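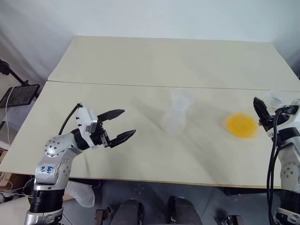

Pamdale Table Chores is a set of two-arm recordings made to measure how far current policies get with small clearing and tidying jobs at a table. It holds 3871 episodes across 24 tasks, all recorded at the Windosgate site. The cup tasks are the largest group and the weakest in our results. A clear plastic cup on a pale cream tabletop gives the vision model little more than an outline and a few reflections, while a bright yellow disc next to it is an easy target. We kept both kinds of object so that the gap can be scored.

Contents

Each episode has joint positions for both arms, gripper opening, head camera video and a one-line task instruction. Episodes are capped at 2000 steps. Failed attempts are kept and labelled as such.

Cup tasks

Instructions cover picking up, standing upright, stacking and moving to one side. Start positions vary, and a cup may be upright or lying down. Side grasps on a lying cup are harder to label than top grasps: the wall is translucent, and the edge is hard to place against the table behind it. Where the right gripper is partly closed on a cup with yellowish-orange liquid or residue inside, annotators mark the contact and leave the fill level blank.

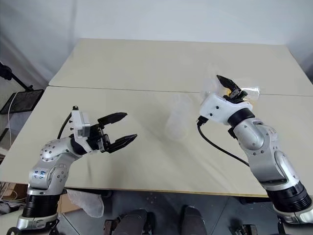

Baseline results

The Ursu baseline was trained on all tasks and run 26 times on each. It is dependable with opaque, rigid items. It misses clear cups often enough that we would not call the chore solved, and it has no useful recovery once a cup has rolled.

Known limits

One table height and one style of wall. No running water, no glass, no people reaching in. Results should not be read as evidence about a real kitchen.

Maintenance

Labels: Štefánia Štefanec. Recording and calibration: Edeltraud Gasser. The loader is part of the Rodolel tools and needs the January release or later.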